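We use cookies to remember your settings and to count visits to our pages. Accept all | Manage choices

Fresh pads and a full service for the Druvness gripper

Last updated: 27 May 2025

The hand-held gripper at the heart of the Druvness project is back at work after its biggest service so far, and the team looking after it could hardly be more pleased with how it feels to use.

The tool was taken down to its separate parts in April, cleaned, checked and put back together with a new pair of finger pads. It had been due for some attention. The old pads had gone smooth along the front edge, and small round things had begun to slide out just as the fingers closed on them, a real nuisance on a job where small round things come up all the time!

Druvness is a home-handling project run out of an ordinary living room. People pick things up with the gripper in their own hand, the movements are recorded, and the recordings are later used to teach a robot arm with the same kind of fingers. That makes the state of the tool matter a great deal. If one finger lags behind the other, the lag goes into every recording made that day, and the arm will learn it along with everything else.

Uliana Panasiuk, who keeps the gripper running, did the work at her own bench over two evenings. She began with the pivots, easing out each pin, wiping away the old grease and looking at the holes for wear. One hole on the left-hand linkage had gone slightly oval. She swapped the plate for a spare from the Parkari parts box and kept the old one, with a dab of paint on it so that it can't wander back in by mistake.

"I love this bit," she said. "You put the pin through, you let go, and the finger just drops under its own weight. When it does that you know you've got it right. It was never that free before, even when it was new."

Grease was a matter of some debate. The last service used a thick one from a tub, and it had picked up fluff and crumbs and turned into a sort of felt around the joints. This time she used a thin oil, one drop to a joint, and wiped off whatever came out at the sides. It will need doing more often, but it takes a couple of minutes and the linkages stay clean.

The pads themselves are blue rubber and were supplied by Demchenko, a small workshop that cuts them to order. Fitting them was the slow part. Each has to sit square to the other, and the screws behind them pull the pad a little to one side as they tighten, so the trick is to do them up a quarter turn at a time, closing the fingers on a strip of paper in between. If the paper tugs evenly from top to bottom, the pads are level. If it swings, you back off and start again. Panasiuk started again more than once.

Then came the check that everybody had been waiting for. The routine is 60 closes on small food items, with a note made of each one that slips. Before the service the gripper had held on to 29 of them. After it, the score was 59, and the single miss came early on, before the person holding the tool had got used to how much lighter the squeeze had become.
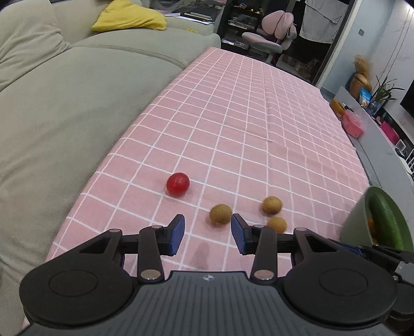
Reza, who would have liked a longer trial, said that new rubber always grips well in its first week and that the number he wants to see is the one after a month of grapes and wet spoons. He would also like the paper test done before each session, and written down, so that there is something to compare with when the pads start to go.

It is a fair point, and the team has taken it up. A sheet now lives with the gripper, with a line for each session: paper test left and right, a drop of oil if needed, any stiffness, any play in the fingers. The pads will be changed after every 30 sessions whether they look worn or not, and always as a pair. Changing one alone was tried last year and gave a lopsided grip that took ages to track down.

Small soft foods remain the best test of the lot. A tomato shows up a heavy squeeze straight away, and anything small and hard with a curved skin will shoot off sideways if the pads don't meet it together. Work on the printed cloth will carry on as before, with the same items coming round again so that the old and new recordings can be laid side by side.

There is one job left over. The grip body has a faint creak when it is squeezed hard, and it was there both before and after the service. Panasiuk thinks two halves of the shell are rubbing and plans to slip a thin strip of tape between them. It does no harm to the recordings, but she can hear it, and she says it is driving her up the wall.

A second gripper, built from the same Parkari parts, is to get the same treatment next. It has done far less work and its pads are still good, so the job should be mostly cleaning and oiling, plus a look at that same left-hand plate. Notes from both services, with the order in which the pins come out, will be shared with the Rallari group, who run a matching tool and have been asking about pads for months.

Spare pads are on order from Demchenko and the paint-marked plate is staying in its own bag.

Sign up for our newsletter and get workshop news by email. You can unsubscribe at any time.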